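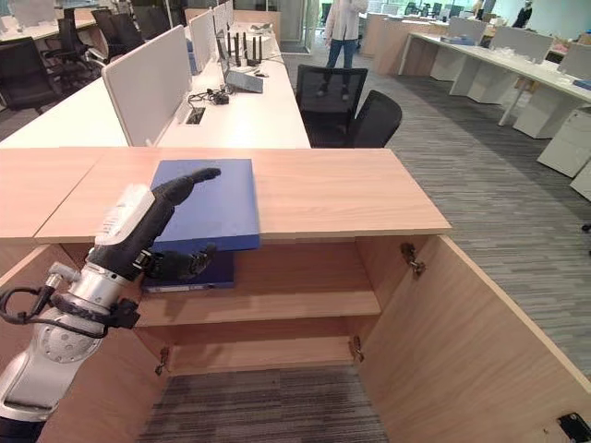 # Fetch Me the Blue One

The job sounds small: take a blue file out of a wooden cabinet. At Skerkell, an office-robotics outfit in Sarmont, it has eaten most of September.

Rosalinda Dizon looks after the machine. Her morning is wrist cables, finger tension, then the zero position of each arm joint. She logs every attempt, and when I visited the log stood at 1,698. Management wants 3,000 before the Varma demonstration. I asked what the extra ones would prove. "That we did them," she said.

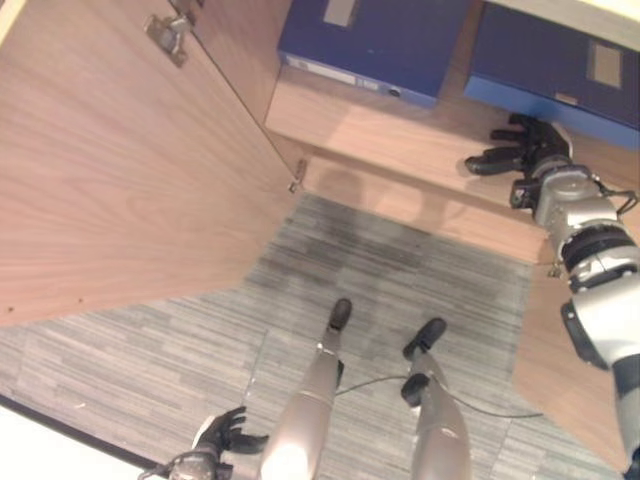
Shelf height is the usual trouble. If the stored value is off, the hand arrives too low, and Dizon spends her afternoon at a laptop putting it right. Then she checks the fingertips for wear, a chore missing from the sales brochure. A service takes two people, which seems a lot for a machine meant to save one.

Her colleague Gopinath Amin calls the grip "good enough for an office." I'd like to know whose. 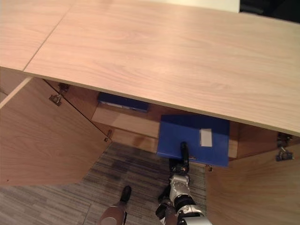 ## What it costs to keep

Skerkell quotes 5 hours of upkeep a week. Dizon's own sheets run higher, and they leave out recalibrating when the cabinet gets moved. I asked Amin for the real figure. He promised to send it.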